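Polishing day at the Vuvex workshop

On Wednesdays at the back bench, the metal garden spheres get their last clean before they are wrapped. We sell them in two finishes, brushed and plain. The brushed ones take longer, as any streak left by the cloth shows once the light is on it.

Cloths are soft cotton, washed at 40 and never tumble dried. Pink ones are for metal, blue ones for glass. We get through some 200 a month and the old ones go for rags.

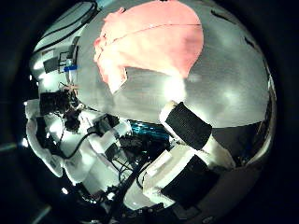

Pink cloth on the sphere.
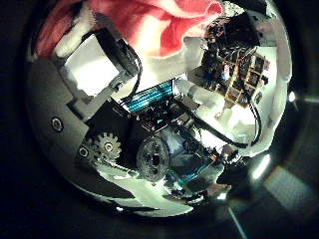

Spheres for the Plellia order went out first, packed in Marchetti boxes with a paper collar underneath so that they can't roll. The collar goes in before the sphere -- it is very hard to get it under afterwards. The Vato order follows next week and is 11 pieces, all brushed.

If you are cleaning one at home, use a dry cloth and follow the curve round. Leave out the washing-up liquid, and don't use anything with grit in it. Rainwater marks will lift with a little white vinegar on a damp cloth, wiped off straight away.

Spare cloths can be added to any order, code 2495. Collection is from the side door, mornings only until the end of November.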